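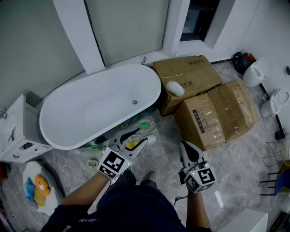
Wamthorpe's water rebate is back, and the numbers still don't add up

The Wamthorpe water department wants homeowners to believe a new showerhead will fix the town's supply problem. Its rebate program reopened in March with a bigger budget, a new name and the same thin evidence behind it.

Under the plan, now called Bidard, households that swap out older bathroom fixtures can claim up to $600 back. The department says each home that takes part will cut its indoor water use by 25 percent. Asked where that figure came from, program manager Trinidad Nieto pointed to a pilot run last year in four homes.

"It's an early number, but we're confident in it," Nieto said.

Four homes is a small base for a promise made to a whole town. The department's own write-up of the pilot, which runs to three pages, doesn't say how many people lived in each house or whether anyone was away during the test. It also leaves out yard watering, a big part of summer use on the east side.

The first round of the program drew 1302 applications. The department can say how many were filed. It could not say how many of those homes used less water afterward, though it reads every one of their meters.

Abrehet Mamo, a plumber who has worked in town for years, said most of her rebate jobs came from people who were already redoing a bathroom.

"They'd picked the tub, they'd picked the tile, and then somebody at the store told them about the form," Mamo said. "They were going to buy that stuff anyway."

Town council member Hiwot Woldemariam asked in a work session for a before-and-after look at billing records. She was told the staff time wasn't in the budget. The budget does have room for a mailer, which went out to every address on the system.

Meanwhile the leaking main under Alemneh Road, patched twice over the winter, is still waiting for a replacement date. Nieto said main repairs are paid for out of a different fund and that comparing the two "isn't fair to either one."

Applications are being taken at the water office until 4 p.m. on weekdays. Receipts are required. Proof of water saved is not.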